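Pallero Room Users – Meeting Minutes
7/10/23, Mestport site, ground floor

Chair: Morena Orlandini
Minutes: same, no one else had a pen
Apologies: Chiba office (on the phone for item 2 only, line dropped)

1. Last minutes
Agreed. One correction, the broken blind is in the hall, not the Pallero room. Still broken.

2. Budget
Cillico invoice for cleaning supplies came in at $246. Paid. $81 left in the kitchen and snacks line until October. Chiba asked if fruit can come out of the same line. Yes, as long as receipts go in the blue folder and not in the drawer.

3. Fruit
Long one. Complaints that oranges are going back in the bowl sticky, or wiped with whatever was lying near the sink. Agreed:
– fruit gets wiped before it goes out, dry soft cloth, no spray
– stickers can stay on, people peel them off and leave them on the tables otherwise
– anything soft or split goes in the compost, don't put it back at the bottom of the bowl
– next order is 34 oranges, no pears this time
Question about washing vs wiping. Some want both. Left at wiping for now, washing is up to whoever eats it.

4. Cloths
Gray ones for fruit and tabletops both at the moment, which several people don't like. Proposal to keep gray for fruit only and get another color for tables. Carried, two against. Used cloths go in the wash bin, not over the back of a chair. Morena to ask Cillico what colors they have and what a pack costs.
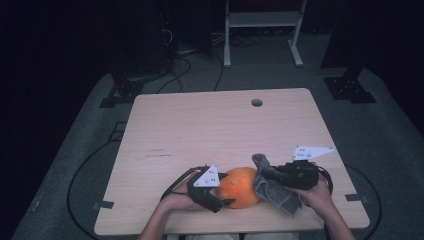 Item 4: orange and gray cloth at the light wood table.

5. Tables
Light wood table has darker scuffs on the top, left of center. Suggested: sand it, leave it, cover it. Sanding quote from last year was $512 for the lot, too much. Leave it. No cleaning paste on it please until we know what the finish is.
Round cable hole near the far edge – crumbs and peel are going down it. Cover to be looked for in the supply closet, if none then buy one.
Dark brackets at the front corners stay where they are. Please don't lift the table by them.

6. Carpet
Dark gray hides most things but juice still dries stiff. Spot clean same day. Vaccum bag needs changing, spare ones are under the sink behind the trash liners.

7. AOB
Compost bin lid missing again. Key to supply closet now on the hook by the door, sign it out. Request for a second fruit bowl, held over to October when we know whats left in the line.

Actions
Morena – Cillico, cloth colors and price
Morena – cable hole cover
Chiba – send July receipts
All – cloths in the bin

Next meeting: October, same room, date to follow by email.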